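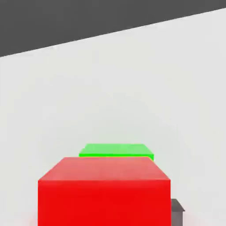
Combien de temps faut-il pour remettre une cellule robotisée en service après un changement de pince ?

Chez Alidum, il faut compter à peu près 43 minutes quand tout se passe bien, essais compris, et le plus long n'est pas de visser la pince mais de redonner au robot ses repères.

C'est la première chose que j'ai demandée en arrivant à la journée portes ouvertes d'Alidum, un lundi de juin, et je dois avouer que je m'attendais à une réponse beaucoup plus courte ou beaucoup plus longue. Je visite des ateliers depuis assez longtemps pour avoir vu des gens changer un outil entre deux gorgées de café, et d'autres y passer la journée en disant du mal de la visserie. Tane Hoani, le responsable de la cellule, m'a répondu très tranquillement, puis il m'a proposé de rester pour voir. Je suis donc restée, et j'ai raté le buffet (il paraît que les tartes aux abricots étaient excellentes, tant pis pour moi).

L'atelier se trouve derrière les bureaux, au bout d'un couloir où l'on a accroché d'anciens plans de machines que j'aurais volontiers regardés plus longtemps. On entre par une porte coulissante, on enfile des chaussures de sécurité prêtées par la maison, dont les miennes étaient évidemment trop grandes, et l'on arrive devant une enceinte vitrée de taille modeste. C'est la cellule Tipoki. Elle sert à préparer des lots de pièces de forme simple, à les prendre sur une table et à les ranger dans l'ordre demandé. Rien de spectaculaire, m'avait-on prévenue à l'accueil. Je ne suis pas d'accord : je peux regarder un bras poser des objets à leur place pendant très longtemps, et je n'étais visiblement pas la seule, vu le petit groupe qui avait déjà le nez contre la vitre.

Au programme de la matinée, il y avait donc le remplacement de la pince. L'ancienne, une Ornov à deux doigts, commençait à prendre du jeu. Ce n'était pas flagrant, disait Tane Hoani, mais une pièce saisie un peu de travers est reposée un peu de travers, et la suivante vient s'appuyer dessus, et ainsi de suite jusqu'à ce que quelqu'un soit obligé d'ouvrir la porte. Il tient un cahier de cellule, un vrai cahier à spirale, posé sur le pupitre, où chacun note ce qu'il a entendu, senti ou corrigé. La dernière remarque avant l'intervention parlait d'un « petit clac à la fermeture, plutôt le matin ». J'ai trouvé ça charmant, et lui trouve surtout que c'est plus utile que bien des alarmes.

La mise hors énergie se fait avant tout le reste. On amène le bras à sa position de maintenance, basse, outil tourné vers la porte, on coupe l'alimentation, on purge l'air, puis on pose le cadenas. La personne qui travaille dans la cellule garde la clé dans sa poche, et elle seule. Nous étions priés de rester derrière la ligne jaune, consigne que j'ai respectée avec un zèle remarquable, mes chaussures dépassant à peine.

Vient ensuite le démontage. Le connecteur d'abord, que l'on coiffe tout de suite d'un capuchon, puis la gaine, puis les vis de la bride, desserrées en croix. Tane Hoani soutient la pince d'une main pendant que l'autre finit de dévisser, et il parle en même temps, ce qui me fascinera toujours. La face de la bride est essuyée avec un chiffon non pelucheux. Il a passé le doigt dessus, s'est arrêté, a recommencé à essuyer – un copeau minuscule, que je n'ai pas réussi à voir même quand il me l'a montré au bout du chiffon. Un grain de ce genre sous la bride suffit à incliner l'outil, et plus les doigts sont longs, plus l'erreur se retrouve au bout.

La pince neuve se centre sur un pion. On approche les vis à la main, on serre en croix à la clé dynamométrique, et l'on trace un trait de peinture à cheval sur chaque tête de vis et sur la bride. Si un jour le trait ne s'aligne plus, on sait que la vis a tourné. J'utilise cette astuce chez moi depuis mon retour, sur la remorque du vélo, et j'en suis ravie.

Une fois l'outil en place, on pourrait croire l'affaire terminée (je l'ai cru, je l'ai même dit à voix haute, et on m'a gentiment détrompée). Le robot sait où se trouve son poignet, mais il lui faut aussi savoir où se trouve l'extrémité de ses doigts. On amène donc cette extrémité au contact d'une pointe fixe sous plusieurs orientations, lentement, à la commande manuelle, en gardant le doigt sur la poignée de validation. Le contrôleur en déduit le point de travail de l'outil. Tane Hoani recommence si le résultat ne lui plaît pas, et ce matin-là le premier ne lui plaisait pas. Il avait approché la pointe un peu vite sur la dernière orientation, a-t-il expliqué sans s'en émouvoir, et il a tout repris depuis le début.

Ce n'est qu'après qu'on passe au simulateur, et c'est la partie de la visite que j'avais le moins bien imaginée. Il s'appelle Trasska, il tourne sur un poste à côté de la cellule, et les premiers essais s'y font avec des cubes de couleur sur un plan gris très clair. On est loin du jeu vidéo : un cube rouge tout proche, un vert juste derrière, presque dans l'alignement, un fond sombre, et voilà. La disposition m'a semblé enfantine jusqu'à ce qu'on m'explique où était la difficulté. Vu de près, le rouge masque la plus grande partie du vert. Si l'on veut le cube vert en premier, il faut décider par où passer, à quelle hauteur, et avec quelle ouverture de doigts, sans bousculer le voisin. Une pince légèrement plus large que la précédente peut parfaitement réussir la prise sur un cube isolé et se retrouver en difficulté dès que les cubes sont rapprochés.

Les réglages qui dépendent de la pince sont regroupés dans une seule fiche, et j'ai noté les principaux parce qu'un monsieur à côté de moi, qui monte une cellule dans son entreprise de boutons de porte, les réclamait avec insistance :

le point de travail de l'outil, tel que mesuré sur la pointe ;
la masse et le centre de gravité, sans lesquels le bras compense mal ;
l'ouverture avant la prise, à régler selon la place laissée entre les pièces ;
l'effort de serrage ;
la hauteur de dégagement après la prise.

La fiche porte le numéro 348 et elle existe aussi sur papier, dans une pochette plastifiée accrochée à l'armoire. On la remplit au crayon pendant les essais, on la repasse au stylo quand la cellule est rendue. Il y a eu, par le passé, un désaccord entre la fiche papier et celle du contrôleur, et la personne qui l'a découvert n'en garde pas un bon souvenir. Depuis, on relit les valeurs à voix haute, l'un devant l'écran, l'autre devant la pochette. Ils l'ont fait devant nous, et j'ai trouvé que cela ressemblait un peu à un office religieux, en plus bref et avec davantage de virgules.

Pour la remise en route, tout le monde est sorti, le cadenas aussi, et le programme a d'abord été lancé à vitesse réduite, à vide. Puis avec des pièces. Tane Hoani ne regardait pas du tout les pièces, d'ailleurs, il regardait la gaine. Une gaine mal bridée peut frotter pendant des semaines sans rien provoquer et lâcher au plus mauvais moment, et c'est d'après lui la panne la plus bête et la plus fréquente sur ce genre de bras. Il a fait arrêter le cycle, a redonné un peu de mou près du poignet, a refermé, et l'on est reparti.

J'ai profité de cette petite pause pour demander ce qu'on faisait en entretien courant, hors changement de pince. Le nettoyage des doigts se fait à chaque prise de poste, chiffon sec, jamais d'air comprimé, qui envoie les poussières dans le mécanisme. Les patins se changent quand leur relief s'efface. On contrôle le point de travail après tout choc, même un choc dont on jure qu'il était minuscule, et là-dessus Tane Hoani est intraitable : il préfère perdre un moment sur la pointe que chercher l'après-midi pourquoi une pièce tombe de temps en temps. Le bras lui-même demande peu, un coup d'œil aux joints, l'oreille tendue, la sauvegarde du programme rangée ailleurs que sur le poste de la cellule.

Quelques remarques pratiques si vous comptez y aller à la prochaine ouverture. Venez tôt, l'atelier est petit et l'on voit mal depuis le deuxième rang. Prenez des chaussettes épaisses, vous me remercierez. Le bruit est très supportable, on peut poser ses questions sans crier, et il faut en poser, les gens de la maison aiment visiblement qu'on s'intéresse à autre chose qu'à la vitesse du bras. En revanche les explications sur le simulateur passent vite, et un petit panneau à côté du poste aurait bien aidé ceux qui arrivaient en cours de route – je l'ai écrit sur la feuille d'avis à la sortie.

Je voudrais revenir pour la partie alimentation des pièces, qui était fermée au public ce jour-là. Tane Hoani m'a dit que l'automne s'y prêterait mieux, et j'ai laissé mon adresse à l'accueil, avec mes chaussures trop grandes.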